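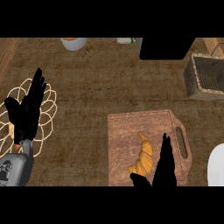
Two-handed table work is where most of our trial time used to go, according to Rongrong Pan, and having it in simulation first has changed the order in which jobs are done. Girnix today releases version 10 of Manura, its simulation package for two-arm robots.

The release adds 472 household and food objects, among them a croissant, a cutting board and a wicker basket, bringing the library to 643. Each object carries its own mass and friction values — both can be edited. Table layouts are set from a plain text file, and left and right grippers are controlled separately.

A run may hold up to 600 stored layouts. Existing users can load version 9 files without conversion.

Manura 10 is available from November through Insaurralde, on yearly licence. Trial copies are supplied on request from the Nurnmont office.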